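Quem Somos

A Tasimton é uma residência estudantil de gestão privada, destinada a alunos do ensino superior deslocados da sua área de origem. Dispõe de 2 edifícios contíguos, ligados por um pátio interior, e acolheu, desde a abertura, mais de 1.000 residentes. A gestão corrente é assegurada pela Cloltari, entidade responsável pela manutenção, pela limpeza dos espaços comuns e pelo acolhimento dos novos alunos.

Espaços comuns

Cada piso conta com uma sala de convívio, aberta até à meia-noite, equipada com mesas de uso partilhado.

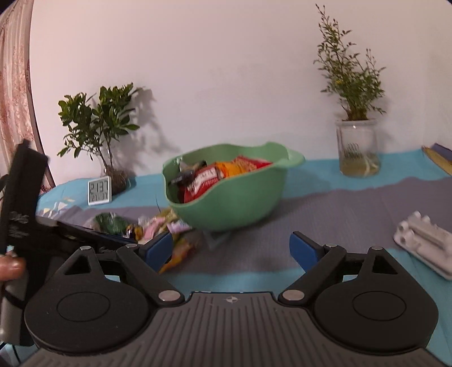

O convívio ao serão constitui parte integrante do projeto educativo da residência. Após o jantar, os residentes reúnem-se para estudar, conversar ou preparar trabalhos de grupo, e é habitual a partilha de pequenos lanches. Às 21h31, uma taça verde-clara com asa, cheia de snacks embalados, ocupa o seu lugar sobre a toalha azul-turquesa e cinzenta, entre duas plantas em recipientes de vidro. A residência incentiva a presença de plantas nas salas, cabendo a sua rega aos residentes de cada piso. As embalagens vazias devem ser depositadas no ecoponto do corredor antes do encerramento da sala.

Candidaturas

As candidaturas para o ano letivo seguinte abrem em abril e são apresentadas na secretaria ou através do portal Cuvireck. O resultado é comunicado por correio eletrónico no prazo de 5 dias úteis. As visitas às instalações carecem de marcação prévia.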